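Projects > Ogbonna Household Handling > Progress Reports > February

Gripper comparison: progress report to the Ogbonna program

Thank you, first of all, for your patience with us over the winter, and for the very kind note that came back with the last report. We read it out at lunch and it did everybody good. This report covers the work up to the end of February, which was mostly spent comparing finger pads and hand-held grippers on produce, with a little time on the camera mounts (more on those below, I'm afraid they have been the slow part).

As you'll remember from the proposal, the plan was to try 3 pad materials on 2 hand-held gripper bodies, and to record enough picking and placing with each pairing that we could say something sensible before any of it goes onto the Plolodix arm. We now have 202 usable recordings. That is a bit short of what we had hoped for, but they are good recordings, and they cover all the pairings, so I don't feel too badly about it.

We also decided, after a good deal of back and forth, to move most of the recording out of the lab and into ordinary rooms. The lab bench is flat and hard and evenly lit, and every pad we own does nicely on it. A bed is another matter. The surface gives when you lean on it, the tray tips a little when a finger catches the rim, and the light comes from whichever side the window happens to be on. We've been laying plastic sheeting over the bedding to keep it clean, and the sheeting brings its own small difficulties with slipping and glare.
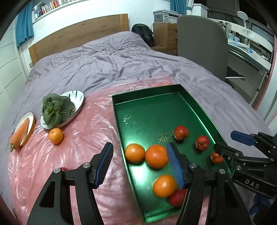

Round things have taught us the most. Oranges are forgiving in one way, with that dimpled skin, but they are wide, and on the narrower of the two bodies the fingers have to open nearly all the way before they will go around a big one. Tomatoes fit easily enough and then want to roll off as the fingers close. The softest of the pads handles them best by a fair margin. The textured pads come second, and are so much easier to wipe down between sessions that the people doing the recording would happily keep them for everything. The smooth pads we would like to retire, if you have no objection. They let go of tomatoes far too often, and our operators had started squeezing harder to make up for it, with the results you can imagine.

Leafy greens are still a puzzle. The leaves fold over the fingertips and hide them from the wrist camera just when you most want to see them, so we have started asking operators to come in at the stem end. Carrots have been no trouble at all once the operator lines up across them.

On the cameras: the shiny metal trays confuse the depth readings badly near the walls, where the fruit shows up twice, once as itself and once as a reflection. We tried the Prollier mount at a steeper angle and it helped, though it also put a good part of the gripper body in view. The Uvo mount sits lower and is lighter on the wrist, which matters quite a lot by the end of a long afternoon, but it loosened on us more than once and we had to throw out 14 recordings from before we noticed. We have since added a lock washer and a check at the start of each session.

Spending is in line with the budget, apart from the pads, which wear faster than we allowed for. We'd like to move a little money across from travel to cover a second order, and will send the form separately.

Next we'll fit the two better pads to the Plolodix arm and repeat the tomato and orange picks with no human hand involved. We expect the numbers to drop at first, and would ask you to read the early ones gently. If anyone from your side would like to come and try a gripper for themselves, please do write, and we'll arrange an afternoon.

With warm thanks from all of us on the handling team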